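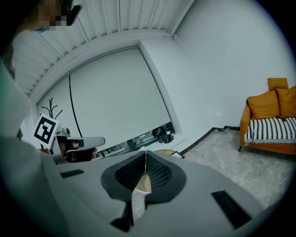
Pale blue mask on, hand wrapped around the grip.

Where Does Everything Go? The Big Living Room Tidy-Up

Drelutell Explains, for curious readers aged 7 and up

Have you ever sat down to build a tower, or draw a dragon, and an hour later found you couldn't see the floor? Living rooms are champions at collecting stuff. People play in them, snack in them, nap in them and drop their socks in them, and every single thing that gets carried in has to be carried out again by somebody (maybe you!).

Tidying sounds like a boring job. But there is a lot of science hiding in it, so let's go looking!

Why do rooms get messy?

Think about one toy car. There is probably one place where it belongs, such as a shelf. Now think of all the places where it doesn't belong: under the sofa, behind the curtain, in your shoe, in the middle of the rug where bare feet will find it at night. Ouch! There are many more wrong places than right ones. So if you put the car down without thinking, it will almost certainly land in a wrong one.

Scientists have a word that is often used for this kind of thing. It's entropy (say EN-truh-pee). It has to do with how many different ways things can be arranged, and there are loads more messy ways than neat ways. Try it with a pack of cards. Put them in order, then throw them in the air and pick them up. Are they still in order? You could do it 2000 times and you would still be very, very lucky to get them back the way they started.

The brilliant round bin

A bin is a kind of magic trick against mess. A shelf asks you to line things up, but a bin only asks you to get things inside. Blocks can go in sideways. A stuffed rabbit can go in upside down. It all counts!

Round bins have no corners, so there is nowhere for small pieces to get stuck, and no pointy edge to bump your shin on. A flat bottom matters too. It lets the bin sit still on the floor while you fill it.

Wood has been used for bins, barrels and buckets for a very long time. If you get the chance, look closely at a piece of wood and see if you can find the grain. Those are the lines left by the way the tree grew. No two pieces have quite the same pattern, a bit like your fingerprints.

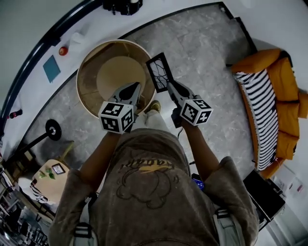
A black frame held upright above the edge of a round wooden bin, with an orange sofa off to the side.

Flat things are tricky

Balls and blocks are easy to drop into a bin. Flat things, like picture frames, are much harder. Lay one across the top and it can sit there like a lid! Turn it so that it stands up on its edge, though, and it takes up only a thin slice of space. Books work the same way, and so do puzzle boards and plates in a dish rack.

Want to test it? Find a bowl and a playing card. Hold the card flat over a gap between two books, then turn it on its edge and try again. Same card, same gap, totally different result. Turning something to make it fit is a skill you use all day long, when you post a letter or push a key into a lock.

If the frame has glass in it, put it somewhere safe before anything heavy goes in the bin, and ask a grown-up if you aren't sure. Glass and wooden blocks are not good friends.

Look down at the floor

Some floors are patterned to look like marble, all gray with white squiggles running through. Real marble is a rock that began as another rock, usually limestone. Deep underground it was squeezed and heated until it changed. The squiggles are called veins, and they come from other minerals that were mixed in or seeped through cracks. Imagine stirring fudge sauce into vanilla ice cream and stopping before it's all mixed. That's pretty close!

A swirly floor can play tricks on you at tidying time. Small white things can disappear against the white lines. Here's a detective's tip: put your head down low and look along the floor. Little things that were almost invisible from above suddenly stick up like hills.

Don't forget the sofa

Sofas love to swallow things. When you sit down, the cushions squash and the gaps between them open up, and whatever is in your pocket can slide right in. When you stand up, the gap closes. Gulp! Lift the cushions one at a time and check carefully. Coins, crayons, puzzle pieces, half a cracker... you never know.

A blanket spread over the front of a sofa can hide things too, so give it a gentle shake before you fold it.

Play the four-minute tidy

You will need a timer and a bin. Set the timer for 4 minutes.

Start with the biggest things on the floor. The room will look better right away!
Next, go after the small things. Anything you can hold in one hand goes in the bin.
Check the sofa and fluff up the cushions.
When the timer rings, stop, even if there's more to do.

Now carry the bin around the house and take each thing back to its proper home. Can you remember where they all go? If something doesn't have a home yet, pick one for it, and draw a little label so everyone else in the family can find it too.

Word box

Entropy: a word to do with how many ways things can be arranged
Grain: the pattern of lines in a piece of wood
Vein: a streak of a different color running through rock
Limestone: a rock often made from the shells of tiny sea creatures

Next time on Drelutell Explains: why does dust come back?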